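Skuneo Bench: a simulated room for comparing grippers, arms and controllers

Equipment library > Simulation > Gripper and arm trials
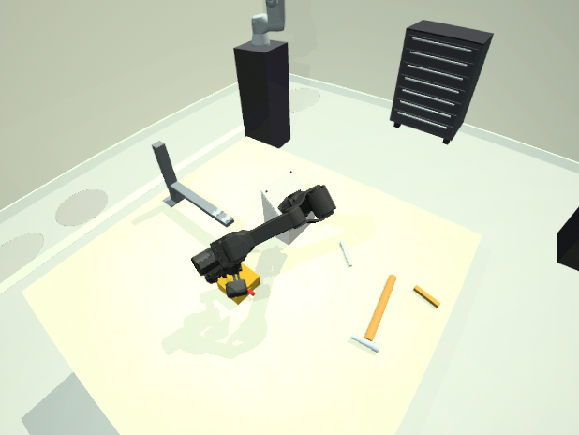

Gripper down on the yellow box, with the hammer and the rod waiting on the mat. Rendered in Skuneo Bench.

Skuneo Bench is a ready-made virtual room where you can put a gripper on an arm, give it something awkward to hold and see how it gets on. We built it at Kestomach for our own arguments about fingers and wrists, and it has grown into the thing we open first every time a new gripper model arrives. It runs on an ordinary desktop machine, it loads quickly, and everything in it can be moved, swapped or made heavier.

If you have ever tried to compare two grippers fairly on a real bench you will know how much of the day goes on bolts, cables and air fittings. In the Bench a swap is one line in the set-up file, and the box is back in exactly the same place when you start again. I still get a small thrill from that!

What you get

The room itself, with a square mat as the working area and the main arm on a white block at the edge of the work. The standard arm is a heavy industrial type with thick joints and a long straight forearm. We chose a big arm on purpose. Lots of simulated set-ups use something small and nimble, and then people are surprised when the same gripper on a large wrist can't get in beside an obstacle.

A second, smaller arm on a black pedestal further back. You can leave it alone, or load the same gripper on it and repeat a trial with a shorter reach.

The object set. The yellow box is the easy one and everybody starts there. The hammer is my favourite, with a long orange handle and a pale head that pulls the whole thing round if you pick it up in the wrong place. There is also a thin white rod, a short wooden stick and a grey L-shaped bracket, and you can add your own meshes beside them.

A black chest of drawers with bar handles, for anyone who wants to go on from picking things up to pulling things open.

Gripper models

Three come with the package and all of them fit both arms.

Vallcombe Parallel. Two straight fingers that close evenly. Very predictable on the box, and the one to use when you are testing a controller and don't want the gripper to be part of the question. It struggles with the rod unless you bring it in nearly level with the mat.

Vallcombe Wide. The same body with longer fingers and more opening. Good on the bracket. The extra finger length means you feel every bit of wrist wobble at the tips, so it shows up a badly tuned controller straight away. Zoila Llanos uses it for nothing else.

Dlamini Curl. Jointed fingers that wrap. Lovely on the hammer handle, slower to close, and rather fussy about approach angle on flat-sided things. Give it room on both sides.

Controllers

Position control is the default. You give the wrist a target and it goes there, and if the mat is in the way it will push into the mat. (Do this once so you know what it looks like in the force log.)

Compliant control lets the arm give a little on contact. It is kinder to the box and much better for the thin rod, where a few millimetres of height error would otherwise spoil the trial. The stiffness can be set separately for each direction - we like it soft downwards and firm sideways.

Scripted control plays back a path from a file. Useful for giving two grippers exactly the same approach, although remember that fingers of different lengths need a different stopping height.

You can also connect your own controller over a local socket. Ieuan Gronow wrote the example client and it is short enough to read over a cup of tea.

Cameras

The room camera looks down across the mat from high up and is the one most people keep open while they work. You can add a wrist camera to either arm and a fixed side camera at mat level. The side view is the one I would add first. From above, fingers can look nicely placed on either side of a box when they are really a touch too high, and you only find out on the lift.

Running a comparison

Pick one object and stay with it. Mixed runs are tempting and they are fun to watch, but the results are hard to read.

Place the object with the position tool, save the layout, then run the first gripper with whichever controller you like. The Bench resets the room after each attempt. A standard run is 200 attempts with small random shifts in the object's position, and the long run is 600. We use the short one to see whether a change is worth having and the long one before we tell anybody else.

Then change the gripper line, leave everything else alone and run it again. The two logs open side by side. Each attempt records finger contact, slip, wrist force and the final height of the object, and you can click on any attempt to replay it from any camera.

Start with friction at its default. When you have a pair of results you trust, lower it a bit and watch which gripper falls apart first. This is the part where we all end up gathered round one screen.

What we found ourselves

Our biggest comparison so far covered 3206 attempts, and 1804 of those were on the hammer, which says something about how stubborn we are. The Curl was the best of the three on the handle by a comfortable margin. On the box there was hardly anything between the grippers, and the choice of controller mattered far more. Compliant control with the plain Parallel beat everything else we tried there, including a clever approach path that had taken Jacinto Bautista most of April.

The bracket surprised us. We had expected the Curl to manage it well, but its fingers kept finding the long bar at a slant and rolling off. The Wide did the job with no fuss at all.

Please treat these as results from our settings. Our fingertips are modelled as fairly grippy rubber, and yours may be nothing like that.

Known limits

Soft objects are not supported yet. Cables and cloth will load, but they behave like bent metal.

The drawers open and close properly but have no stops, so a strong pull will bring one right out.

Very thin objects can sink slightly into the mat if you make the time step too large. Halve the step if the rod looks as though it is being swallowed.

Both arms can move at once, but they don't check for each other. Fidelina Marulanda is working on this.

Questions we are often asked

Can I use my own arm? Yes. Any arm with a standard robot description file should load. You may need to adjust the height of the block so that it reaches the mat comfortably.

Can I use my own gripper? Yes, and we would love to see it. Keep the finger shapes simple for contact and save the detailed ones for display, or the runs will crawl.

Do results carry over to a real bench? The order of the grippers usually does, in our experience. The exact success rates do not, and I wouldn't quote them to anyone who is about to buy hardware.

Is the object set going to grow? Flor Paucar has a mug, a spanner and a horrible little funnel nearly ready. The funnel has beaten all three grippers so far - suggestions welcome!

Requirements and access

A desktop or laptop with a separate graphics card is best. It will run without one if you close the extra cameras. The package includes the room, both arms, the three gripper models, the controllers and the example client, along with the layouts from our own comparison so you can repeat it or pick holes in it.

Copies are available through the Kestomach equipment desk. Tell us which arm you plan to use and we will send the matching set-up file with it.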